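Liang Workshop, Arm Cell
Minutes of the cell meeting, January 9, 2018

Present: Wai-kit Shek, Haoran Cai, two from the Esatier day crew, one from Pullier (by phone, items 3 and 4 only)
Chair: Wai-kit Shek
Minutes: Haoran Cai
Apologies: none received

1. Previous minutes

Accepted with one correction. The last minutes had the gripper fingers being replaced. They were removed, cleaned and put back. The new set is still in its bag in the second drawer.

Carried over from last time: the lock for the controller cupboard (ordered, not arrived) and the laminated start-up sheet (see item 6).

2. State of the cell

Wai-kit reported. The cycle counter stood at 2,694 when the arm was parked for inspection. One cycle is one pick and one place. The counter was reset in May, after the arm was moved to its present table, so the figure covers everything done in this room.

The joints were run slowly through their travel with the gripper empty. No grinding or stiffness. The elbow is a little louder than the others when it comes back from full reach. It was like this when the arm was first bolted down and has not changed that anyone can tell. To be listened to again at the next service, with the fan in the cupboard switched off so it can be heard properly.

Mounting bolts checked with the torque wrench. One had moved slightly and was brought back to the figure on the card. All bolts now have a paint line across the head and the plate, so a glance will show if one turns.

The table was checked for movement by leaning on each corner. It rocks a small amount at one corner. A shim has been cut and will go in before calibration, not after, as lifting the corner will shift the top.

3. Wrist camera

The wrist camera is soft when the gripper is low over the table. The lens was set for the approach height, and at the bottom of the move it is closer than it was set for. The day crew had put this down to a dirty lens. It was cleaned with the proper cloth and the picture did not change.

Pullier advised that the lens can be turned in by hand once the lock ring is loosened, and that a quarter turn is usually more than enough. They would not recommend going past the point where the table is sharp at 30 mm from the fingertips, as the approach view then becomes the soft one. It is a compromise either way. They also asked us to look at colour. The table top is pale pine and ours has been coming through with a cool cast on the wrist camera, so the white balance has probably been left on automatic.

The knots in the table top were discussed. They are dark and round on a pale ground, and the bottle finder has twice offered a knot as a candidate when no bottle was on the table. It did not act on either one. The options put forward were a plain mat, a tighter size limit in the finder, or masking the worst of the knots in software. A mat would slide and would have to be taped. Masking only holds good while the table stays where it is.

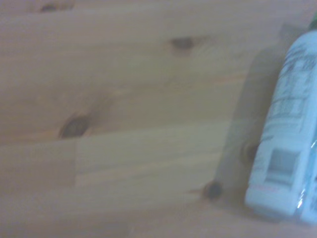 Haoran Cai said he would leave the table bare and tighten the size limit first, and only go to a mat if the finder still picked up knots after a full shift. He added that exposure and white balance ought to be fixed by hand in the same sitting, or there would be two changes to untangle later.

Wai-kit agreed on the size limit but wanted it tested with bottles lying at several angles, including close to the long edge. A limit that throws out knots could throw out a bottle that is half out of view. The day crew said bottles half out of view are a regular thing on the first look and the arm normally shifts and looks again.

There was some discussion of the shadow a bottle throws on the table. With only the ceiling light on, the shadow has been read as part of the bottle and the grip centre has come out to one side. A second light would soften it. Nobody had a lamp to offer that would clamp to this table. Left open.

Agreed: lens to be turned in and locked, exposure and white balance set to manual, size limit tightened, in that order, each one written in the cell book before the next is started.
Action: Haoran Cai

4. Cable along the arm

The gripper cable is to be re-dressed. It runs along the underside of the arm from near the upper-arm joint and then hangs in a long loop beneath the gripper before it goes up to the connector. When the arm is low the loop comes down close to the table top. The day crew have seen it brush a bottle on the way across, and once it dragged one far enough that the pick missed.

Pullier were asked if the cable could simply be shortened. They said no. The wrist needs the slack when it turns, and a cable that is tight at full rotation will fail at the connector. What they suggest is carrying the spare length further back, in a flat loop beside the upper arm, with soft ties at two points and the last stretch left free. The ties must be the hook-and-loop sort. Zip ties have been used on other arms and have cut into the jacket.

Procedure as agreed with Pullier on the phone:

Park the arm at mid height with the gripper pointing down. Power off at the controller and wait for the lamp to go out. Undo the existing ties, working from the gripper back. Bring the slack back past the joint and lay it flat. Fit the first tie behind the joint and the second further up the arm, loose enough that a finger goes under. Turn the wrist by hand to both ends of its travel and watch the connector. If it pulls, let some length forward and try again. Power on, and run the wrist at slow speed with a hand on the stop.

Wai-kit asked what to do if there is no position that clears the table and also gives full wrist travel. Pullier's answer was to limit the wrist in software. Our picks use well under the full range, so this would cost us nothing at present. It would have to be written on the start-up sheet.

Pullier left the call at this point. They will send the part number for the ties.

Agreed: cable to be re-dressed before the next calibration. Until then, no running above slow speed with bottles on the table.
Action: Wai-kit Shek, with one of the day crew

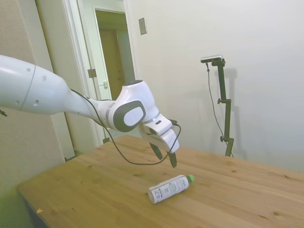

Fig. 2. Gripper over the bottle, cable hanging in its loop, stand camera behind.

5. Stand camera and calibration

The stand is at the back of the table against the wall side. Its two knobs work loose with time and the camera head then droops. It is slow, and you only notice when the calibration check starts to drift. Over the last stretch the drift was enough for the check to fail on two mornings, and both times tightening the knobs and recalibrating put it right.

Wai-kit proposed marking the pole with a scribed line at each clamp so the height can be put back without measuring. Haoran preferred tape, as it can be moved. Tape it is, for now, with the position written in the cell book in case the tape comes off.

The camera's cable is hanging down alongside the pole. It should be tied to the pole so that a knock on the cable does not turn the camera. Use the same kind of ties as for the arm.

Calibration takes 90 minutes when done in full, most of it waiting. The day crew asked if the short version would do after the cable work. It will not, as the shim in the table corner changes the height of the top. Full calibration this once, short version after that unless something has been moved.

The order of work was settled as: shim, cable, wrist lens, stand clamps, full calibration, finder settings tested. The person doing the calibration signs for it.

One of the day crew pointed out that the door beside the cell is often left open and that light from the hallway changes through the day. Agreed that the door is shut during calibration. During ordinary running it can stay as people like.

6. Start-up sheet

The draft has been tried by the day crew. Comments: the type is too small, the step for homing the gripper comes before the step for switching it on, and the name Nustis is used for both the controller program and the folder it sits in. The folder will be renamed. The other two are corrected in the copy that went round at the meeting.

To be added: hand on the stop for the first cycle, look along the arm for the cable, press each stand knob with a thumb. If the wrist limit in item 4 is needed it goes on as well.

Action: Haoran Cai to print and laminate once item 4 is finished

7. Spares and spending

Finger set: one in stock, enough.
Finger pads: the ones on the arm are wearing evenly. Order one pair.
Hook-and-loop ties: order when the part number arrives.
Lock ring for the wrist lens: none held. Haoran to ask the price. If it is under the limit for a single item it can go on the same order.

The order as it stands comes to $126 without the lock ring. Esatier to pay and charge it to the cell.

8. Other business

The day crew asked that bottles be taken off the table at the end of a shift. The arm homes low on one side if it was stopped in mid-move, and it has knocked one onto the floor. Agreed, and to go in the cell book.

The squeegee and the blue bucket belong to the wash bay. Please return them.

Next meeting when the full calibration has been signed for. Wai-kit to call it.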